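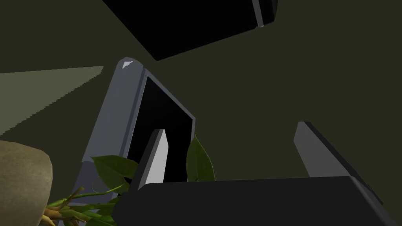 Gripper with two flat fingers, computer rendering

Back from the break, and my inbox is full of the same question: what is going on with the Mesolach nickel lease? I spent most of August reading paperwork so you don't have to, and I still have more questions than answers.

Quick recap for new subscribers. Clokia Resources got its lease over the hills behind Zindale in January. The lease runs for 30 years and covers 2477 hectares, and a good chunk of that sits right above the creek that the lower villages drink from. The company says it will pay a royalty on every shipload. Fine. But the royalty is worked out on the price Clokia declares at the wharf, and the buyer at the other end is a trading firm called Miranda, registered at the same street address as Clokia. I'm no accountant, but when a company sells to its neighbor down the hall I'd like someone from the government to check the bill!

I asked the mines office who does that checking. They sent me a very polite two-line email saying the matter was "under review." I wrote back asking who was reviewing it and haven't heard a thing since.
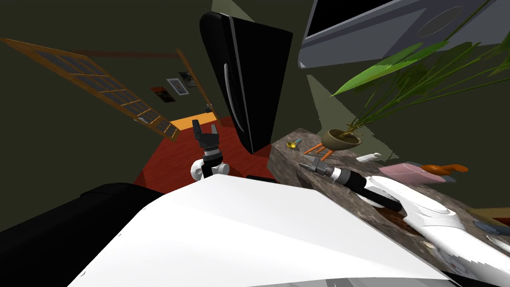 Then there's the landowner consent. The law says every clan with a claim has to sign before a lease is granted. The copy I was shown has 11 signatures on it, and two of them are dated after the lease itself. Maybe that's a clerical slip (I've put the wrong year on plenty of checks). But the people I talked to in Zindale remember one meeting, held in English, with lunch, and they thought they were signing for the lunch. Some 20 households say they never heard about a meeting at all – and a few of those have gardens inside the boundary.

Clokia did answer my questions, to be fair. They say consent was "full and proper" and that a water study is on the way. I asked for a date on the water study and didn't get one. The access road is already cut, so I'd have thought the study comes first, but what do I know.

Next step is the parliamentary hearing, which is open to the public if you can get yourself to the capital. I'm going, and I'll write it up for the next issue. If you have a copy of the original survey map – the one with the creek on it – please hit reply. The version on the ministry's site stops just short of the water.

Sent 2023-09-01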